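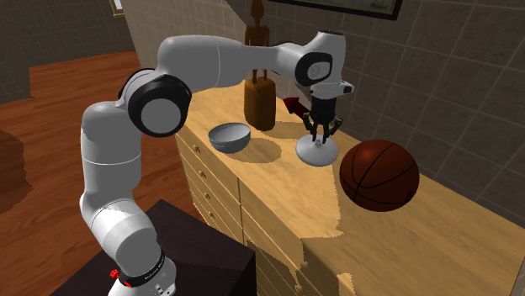
I've been using Prolton for most of the summer and into September, and I keep getting asked if it's any good, so here goes. Prolton is a grasp planner that came out of Marianna Makowska's group at Ellholm. You give it a cluttered surface and an object you want picked up, and it hands back a grip plus a path to get there. The idea behind it is pretty simple to explain (and apparently a pain to build): it scores the grip and the arm's route together, where the planner I had before, Runitz, picks its favorite grip first and worries about the elbow later. On a dresser top with a bowl, a basketball and a tall carved figurine sharing space with a wine glass, that matters a lot. Prolton sent the arm over in front of the figurine and took the glass by the stem, right under the bowl, and I may have clapped at my desk.

Now the numbers, because that's what everybody scrolls for. I ran 300 simulated picks with the objects shuffled each time, and counted a pick as good if the object came up and stayed in the fingers through a short lift. Prolton got 94 percent. I was expecting something in the eighties! Its failures were mostly bowls. Shallow metal bowls drive it nuts when they're tipped, and it'll sometimes try to pinch the rim from an angle that just flips the thing over. Stems, handles, necks of bottles – all great.

Setup took me most of a Wednesday. The instructions assume you already have Villanueva running for the room scenes, and if you're on an older version you'll get an error about missing collision shapes that has nothing to do with collision shapes. Update Villanueva first and save yourself the afternoon. After that it was painless, and I liked that the default settings are sensible. I changed exactly one, the clearance margin, which ships so tight that the fingers brush past neighboring objects. Bump it up a little if your shelves are crowded.

Speed is fine. A typical plan takes 6 seconds on my machine, and the ugly ones with a lot of stuff packed together can take twice that. Runitz is faster, no question, and if you're picking blocks off a bare table I'd stick with it.

A few gripes. The viewer is slow to load and forgets your camera angle every single time you restart (why??). The log files are enormous. And the paper says the method handles 7 classes of household object, but "sports equipment" in there pretty much means balls, and a basketball is way too wide for a two-finger gripper anyway, so I only ever used mine as an obstacle.

The bigger thing to keep in mind is that all of my testing was in simulation. A rendered wine glass doesn't shatter and it isn't see-through, so the planner always knows right where the stem is. Makowska's paper is upfront about this and has a short section on real glassware, with lower scores, that I'd read before getting too excited. I haven't tried it on hardware yet.

Would I keep using it? Yep, already am. If your work involves thin, awkward objects with other stuff in the way, it's the best planner I've tried so far. I'm taking one star off for the viewer and the bowls, so four out of five from me, and I'll update this if the next release fixes the rim thing.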